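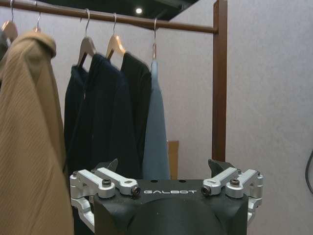 07/09/2019
Chess clocks, bench check before the Cusholm teams event

All 79 Groreros are back from storage. Batteries out of every one, contacts wiped with isopropyl, new AAs in. Numbering goes by the sticker on the base, not the old paint pen on the side, as the paint pen numbers were doubled up when we merged with the Do club's lot.

Test was the same as June: 90 minutes plus 30 seconds a move, both sides run down for ten minutes against the bench timer, then 40 presses a side, then rocker held down for a slow count of five. Anything that drifted a full second over ten minutes goes in the red tub.

71 pass. The other eight:

Nos. 4, 17, 52: rocker sticks on the right side. Stripped 17 and found the pivot gummed up with what looks like cordial. Cleaned it, no lubricant, and it now moves freely. Have not done 4 and 52.
Nos. 23, 60: display missing segments. Reseated the ribbon on 23, came good, then dropped out again after I tapped the case. 60 no change.
No. 38: loses the increment when the battery sags. Swapped the battery and could not get it to repeat. Leaving it in the red tub anyway.
Nos. 41, 66: dead. Corroded contacts on both, 66 past saving. Keep it for the case and rocker.

Osaze Omoregie wants the passes in foam trays this time. He had three flagged arguments last season over clocks that had been thrown loose in a crate and knocked out of their settings. I've cut foam for two trays and run out of blade.

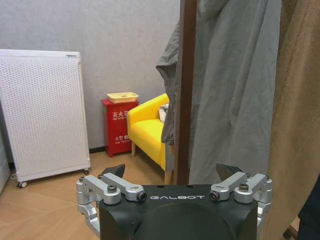 Sensor boards

Ran the Pesell boards off the one hub overnight on the replay rig. 1188 moves sent through, mostly from the old interclub PGN file. Two read wrong, both castling, both on board 3. The king lands, the rook is slow off h1 and the software decides it's a king move and waits for black. Paraschiva Zamfir reckons the h1 coil is weak and the software is doing what it should. I think the timeout is too short. We agreed to try her idea first as it only needs a screwdriver.

Swapped the h1 and a1 leads on board 3 and castled by hand on both wings, 20 times each. Fault moved to the queenside. So it's the lead, and she was right. Crimped a new one and it read clean both sides. Old lead taped to this page.

Promotion still defaults to a queen when the pawn is lifted and the new piece goes down fast. Arbiters need to be told. Underpromotion has to be corrected at the laptop.
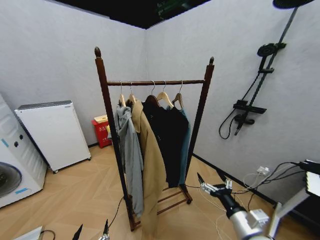

Coats on the rack, corner of the room.

Spare pieces: two white knights have lost their weights. Filled both with shot and epoxy, left them upside down in the clamp. Felts to go on once that's set. Box of green felts is nearly finished, use the brown for pawns.

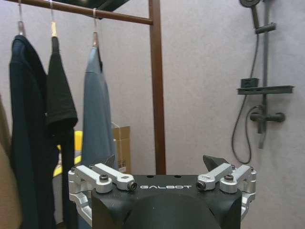
Still to do

Rockers on 4 and 52.
New ribbon for 23, and ask the supplier about 60.
Replay run on board 3 with the new lead, castling games only.
Blades for the foam cutter, then the rest of the trays.
Print the time control card for the lids. Osaze has the wording.
Paraschiva to take the hub home and update the firmware. Write the old version number on the lid first.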